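Writing the Cell Down: Workspace Rules for Two-Arm Benches

Most shops that run two small arms on one bench have a risk assessment. Fewer have a bench standard, meaning a short document that fixes where things sit, who may reach in, and what state the cell must be in before a program starts. The risk assessment covers injury. The bench standard covers everything else that stops a shift: collisions between grippers, bins that creep, wrist cameras that lose sight of the work.

Ulside, a contract integrator that builds sorting and packing benches, published its internal standard to customers in May. The document is called Flemano and runs to 42 clauses. Gudrun Tveit, who edited it, spent most of the drafting time deleting. "The first version told people how to be careful," she says. "You can't audit careful."

What remains is mostly geometry and sequence. Clause 3 divides the tabletop into zones. Each arm has a private zone, and the strip between them is shared. Only one arm may hold the shared strip at a time, and the claim is made in software before motion begins. If the claim is not released within 60 seconds, both arms stop and an operator is called. Tveit's team tried shorter limits and found that operators began clearing the alarm without looking at the bench.

Containers get a section of their own. Each bin has a taught position and a permitted offset. Stacking above the rim is allowed for pick bins but must be declared, as the approach height depends on it. Flexible packaging is treated separately from rigid goods. A wrapper can fold under a fingertip, and a grasp that closes on film alone may pass the width check with no product in it. Flemano therefore requires a second check after lift, by weight or by camera, for any item in a soft pack.

The wrist camera clauses drew the most comments from customers. A camera mounted close to the gripper will always have its own fingers in view, and the standard asks that the hidden area be measured at full open and at full close, then recorded. Small parts may not be presented where the fingers cover them during final approach. Where the layout makes that impossible, a fixed camera must supply the missing view.
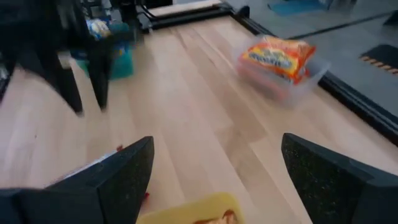
The second arm complicates this further. It can cross the background of a wrist view at any time, usually out of focus, and a detector trained on a quiet bench may respond badly. The standard calls for acceptance trials with both arms moving, even when the job uses only one of them. Wivex, a bench operator that adopted the draft early, objected to the extra hours. Its process lead, Meifang Peng, now supports the clause with one reservation.

"We would like the trial length tied to the number of item types," she says. "A bench with two products and a bench with 65 should not get the same test."

Tveit has accepted the point for the next revision. Comments on the current text close on June 30, 2022.

Two matters are still open. One is finger wear. Textured pads lose grip gradually, and the standard gives no replacement interval, only an instruction to log slips per shift and inspect when the count rises. The other is floor marking. Flemano ends at the edge of the table, and the area beyond it falls under each site's own rules. Hao, the Ulside controller that most of these benches use, can read a floor scanner but does not require one. Peng wants the two documents cross-referenced at minimum, with the stop categories named the same way in both.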